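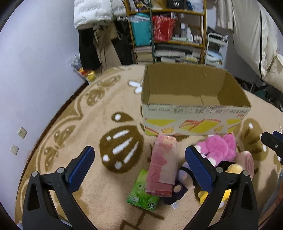

Section 4. Setting Up the Prayer List and Reading Plan

Home Guides Downloads Forum Contact

Search this guide Go

This section covers the two parts of Vustari that most congregations turn on first, the shared prayer list and the weekly reading plan. You should have finished Section 3 (Adding Your Congregation) before you start. You will need the administrator password and a list of the people who are going to look after prayer requests.

Set aside 30 minutes. The reading plan takes most of that time if you enter your own passages.

4.1 Turning on the prayer list

1. Sign in as administrator and open the Ministry menu.

2. Choose Prayer List, then New List. Type a name. Keep it short, as the name appears at the top of every message that goes out.

3. Under Who Can Post, pick one of the settings:
Anyone with an account
Group leaders only
Moderators only

4. Under Who Can Read, pick the groups that should see the list. A new list can be read by moderators only until you change this.

5. Add at least one moderator. Start typing the person's name in the box and select it when it comes up. The person must already be in your directory.

6. Press Save. The list shows as Waiting until a moderator has signed in and accepted.

Note: A list can have up to 6 moderators. If you need more, make a second list and divide the groups between them.

Caution: Prayer requests often contain private matters such as illness, debt, or trouble in a marriage. Do not set Who Can Read to Public. Check with the person named in a request before it is shared, even if the request came from a close relative.

4.2 Approving requests

New requests go to the moderators' inbox. They are not sent to anyone else until a moderator has approved them.

1. Open the inbox and select the request.

2. Read it through. You can change the wording with Edit. The original is kept and can be seen by moderators only.

3. If the person asked for names to be left out, tick Without Names. The program replaces names it knows from your directory with "a member" or "a friend." It will not catch nicknames or misspelled names, so read the text again after ticking the box.

4. Set an end date. Requests with no end date stay on the list until somebody takes them off by hand.

5. Press Approve, Return, or Pass to Pastor. Return sends the request back with a note from you. Pass to Pastor removes it from the inbox and sends it to the pastoral account only.

When a prayer has been answered, open the request and choose Move to Thanksgiving. The request then appears under its own heading in the next mailing. Many congregations read these out before the closing hymn. To print them in large type, choose Print, then Lectern Copy.

4.3 Setting up the reading plan

Vustari comes with two plans. The Gurnadano plan goes through the four Gospels and Acts in a year. The Ene plan pairs a psalm with a reading from the Epistles. Each has 52 weeks, and either can begin on any Sunday.

To use one of these plans:

1. Open Ministry, then Reading Plan.

2. Select the plan and press Preview. Check the first month and the weeks on either side of Easter.

3. Enter the start date. This must be a Sunday. If you enter another day, the program moves the start to the Sunday after it.

4. Choose the translation. Only translations you have installed are shown. See Section 2 for adding more.

5. Press Start Plan.

To make your own plan:

1. Choose Blank Plan and give it a title.

2. Enter one passage on each line, in the form book, chapter, verses. For example: Ruth 1:1-18. Books with one chapter still need the chapter number, so type Jude 1:3-4.

3. Press Check Passages. Lines the program cannot read are marked in red.

4. Correct the marked lines and press Check Passages again.

5. Press Save, then Start Plan.

Note: If you stop a plan over the summer, use Pause. Stop ends the plan and clears the record of which weeks have been sent. A plan paused in June picks up at the same passage when you press Resume.

4.4 Sending the weekly mailing

The mailing puts the approved prayer requests and the week's reading into one message.

1. Open Mailings and choose Weekly.

2. Pick the day and time it should go out.

3. Tick the parts you want: Reading, Requests, Thanksgiving, Pastor's Note.

4. Send a test to yourself first. Open it on a phone as well as a computer.

5. Press Activate.

Mailings go out through the Fulleck mail service in batches of 100. In a larger congregation the last batch can arrive about an hour after the first.

Members with no email address are listed under Paper Copies. Print this page and hand it to whoever makes the home visits. The paper version leaves out any request marked Email Only.

Caution: Removing a member from a group does not stop a mailing that is already in the queue. Open Mailings, then Queue, and take the address out there too.

If the mailing does not arrive, check that the list is no longer marked Waiting and that there is an approved request or a reading for the week. An empty mailing is not sent.

Next: Section 5, Home Groups and Hosts

Comments
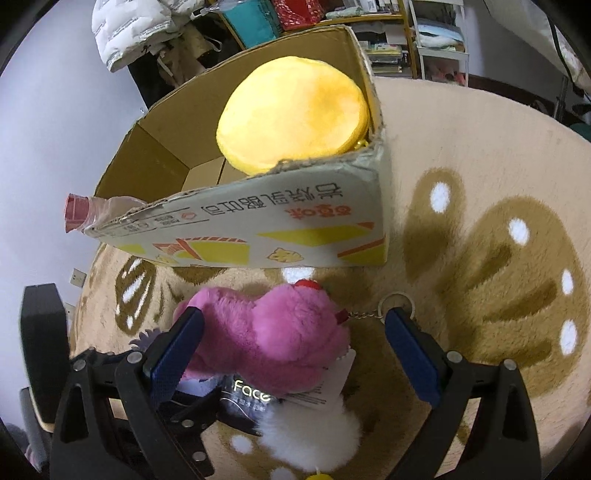 Tirta Ginting
16/09/2020
In 4.2 it should say that the end date counts through to midnight on that day. We had a request for a surgery ending on the day itself and I thought it would drop off that morning before the evening prayer meeting. It stayed on, but I had already added it a second time and everyone got it twice.

Guest
Does the Lectern Copy print the thanksgiving items in the order they came in? Ours come out alphabetical and our reader would like the oldest ones first.

Tirta Ginting
There is a Sort box at the top of the print window. Set it to Date Received. You have to do it every time, it doesn't remember.

Guest
Found it, thank you. Song of Solomon is still marked red in my plan. It accepts Song of Songs, so I have used that for now.

Leave a comment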